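3.2 Floor patterns and the sense of room size 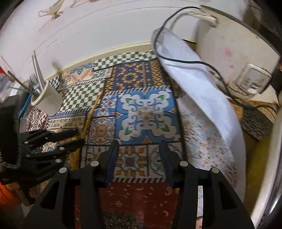 Figure 3. Patterned floor covering, seen from above.

Pattern underfoot turned out to be the richest theme in our interviews, and we were delighted by how much people had to say about it. We had expected talk of color and cleaning. What we got was talk of childhood hallways, of grandparents' kitchens, of one landing in Strand where a tenant had learned to count by hopping from shape to shape!

Of the 77 households that returned the survey, 14 agreed to a longer home interview, carried out in November by Mendes and Walczak. Each person was asked to guess the length of their main room before it was measured. People living with a busy repeating pattern tended to guess short, and those with plain floors tended to guess long. The effect was strongest in narrow rooms, which fits nicely with Sjöberg's earlier work on corridors (see Section 2.1).

Scale seems to matter a great deal. Small motifs were often described as "calm" or "like gravel," even when the colors were strong. Large motifs drew far livelier answers, and six people told us they had arranged their furniture to keep a favorite part of the pattern in view. Arnaud has suggested that this habit deserves a study of its own, and we warmly agree.

We did not control for daylight, and the Catetti apartments are much darker than the others. Section 3.3 takes up the lighting question using the room measurements listed in Table 4.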